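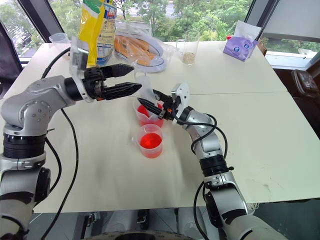 4. Measuring and transferring coloured liquid

Use the two clear plastic measuring cups for this step. A small amount of red liquid in each is enough for a first try.

4.1 Stand the lower cup on the table, well in from the edge, with its handle to the left.

4.2 Hold the second cup over it and tilt it slowly to the left. Keep the two cups close together.

4.3 Stop pouring and wait for the last drips before moving the upper cup away.

4.4 Put both cups down on the level tabletop and read each one with your eye at the height of the liquid. Write the readings on sheet 9.

Note: Snacks, bread and drinking glasses should be kept to the far side of the table. Tissues can stay there too – you will want them within reach.

Caution: Red colouring marks white surfaces. Wipe up spills at once with a tissue, then a damp cloth.

Caution: Do not drink the liquid or put it back in the bottle.

To order spare cups from Corkuro, quote part 3622. For cleaning, see section 5.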